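4.3 Setting up the Nordin standby changeover unit

This section covers first-time configuration of the changeover unit after the supply cables have been connected and tested as set out in 4.2. The unit moves selected household circuits from the utility supply to the standby battery when the supply fails or when a load reduction notice is received from the network operator.

CAUTION: Configuration must be carried out with the outer cover closed. Opening the cover with either supply live exposes terminals at full line voltage.

4.3.1 Before you start

1. Check that the firmware label inside the front door reads 106 or higher. Units with earlier firmware cannot receive load reduction notices and must be updated first (see 7.1).
2. Confirm that the battery is charged to at least 30 percent. The set-up routine will not start below this level.
3. Have the circuit list from the Flembridge load sheet at hand. You will need the circuit numbers in step 9.

Note: The unit keeps no record of circuit names. Write them on the load sheet and store it with this manual.
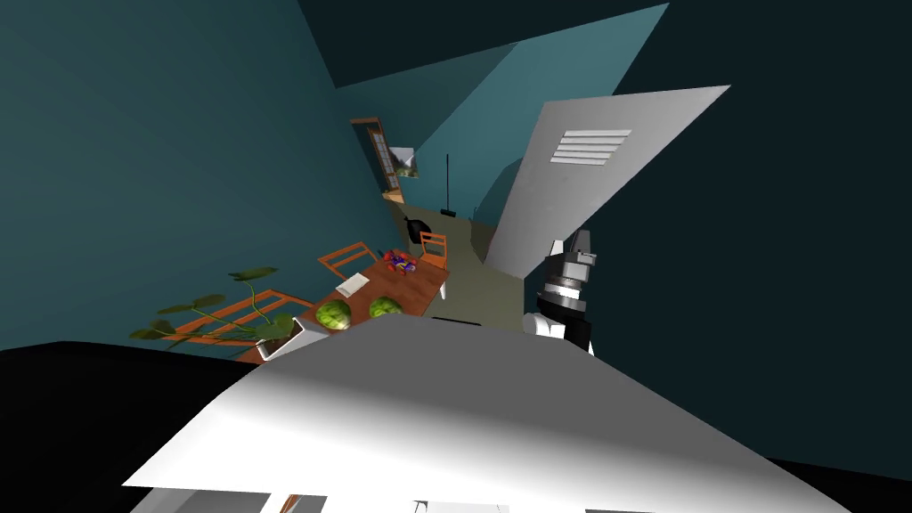
Figure 4-6. Kitchen and dining area.

4.3.2 Assigning circuits

4. Press and hold MODE until the display shows SET.
5. Select the supply region. Units sold through Starnard are preset to Region 2.
6. Enter the maximum standby load from the load sheet. Do not enter the inverter peak rating.
7. Press ENTER. The display shows the first circuit number.
8. Choose a priority for each circuit:
 A – stays on for the whole outage
 B – stays on until the battery reaches its reserve level
 C – switched off as soon as standby begins
9. Repeat for each circuit on the load sheet. Unused positions should be set to C.

Note: Refrigeration and medical equipment are normally assigned to A. Electric ranges, water heaters and vehicle chargers should be assigned to C. If the total of A and B is more than the maximum standby load, the display shows OVR and the unit will not save.

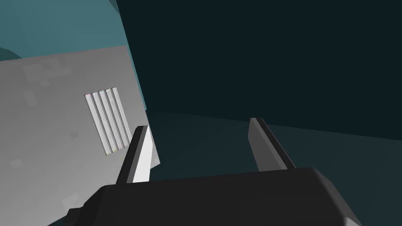
Figure 4-7. Wall and panel.

4.3.3 Setting the reserve and the return delay

10. Set the battery reserve. The factory value is 19 percent. A lower value shortens battery life and is not covered by the warranty.
11. Set the return delay. This is the time the unit waits after the utility supply comes back before it reconnects the circuits. The factory value is 30 seconds.
12. Press ENTER twice to save. The display goes blank briefly and then shows READY.

CAUTION: Do not set the return delay to zero. Supply voltage is often unstable in the first moments after an outage, and motors in refrigerators and pumps can be damaged by repeated starts.

4.3.4 Test run

13. Turn off any equipment that must not lose power, including computers.
14. Press TEST. Circuits marked C drop out first. A and B circuits transfer to the battery with a short break.
15. Leave the unit on standby until the display shows PASS, then press TEST again to return to the utility supply.
16. Enter the result and the firmware number on the load sheet.

If the display shows FAIL 2, the communication link to the battery is open. Check the plug at both ends and repeat from step 13. If it shows FAIL 5, contact Dritelley service before using the unit.

Repeat the test each April, and again after any change to the circuit list.
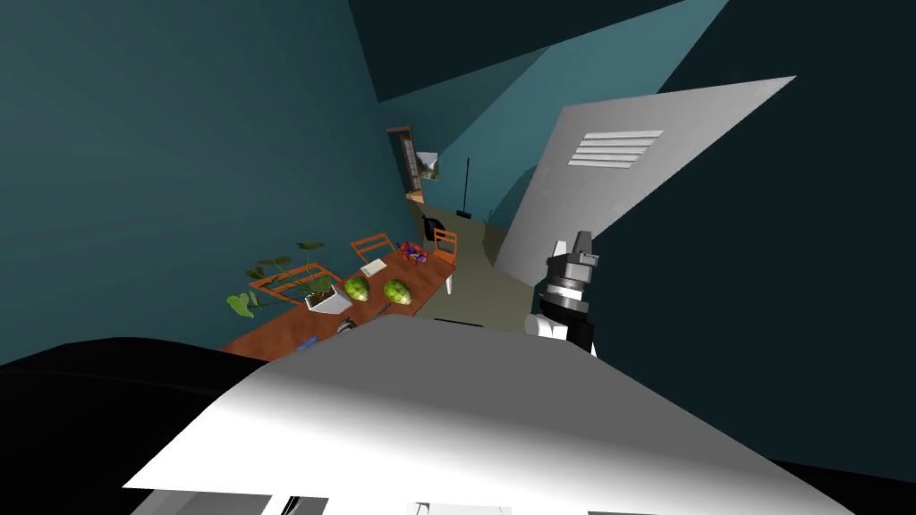 Borghild Dalen: Step 11 needs a line for homes with a well pump. The factory delay was too short for mine, and the pump tripped its own breaker twice during the test run. I set the delay to the longest value on the menu and the test then ended with PASS. Also, OVR does not tell you which circuit put you over the limit, so add up the A and B loads on paper before step 8.

Reply from product documentation: The well pump setting will be added to step 11 in the next revision. Until then, use the longest return delay on any circuit that feeds a pump – the setting applies to all circuits together.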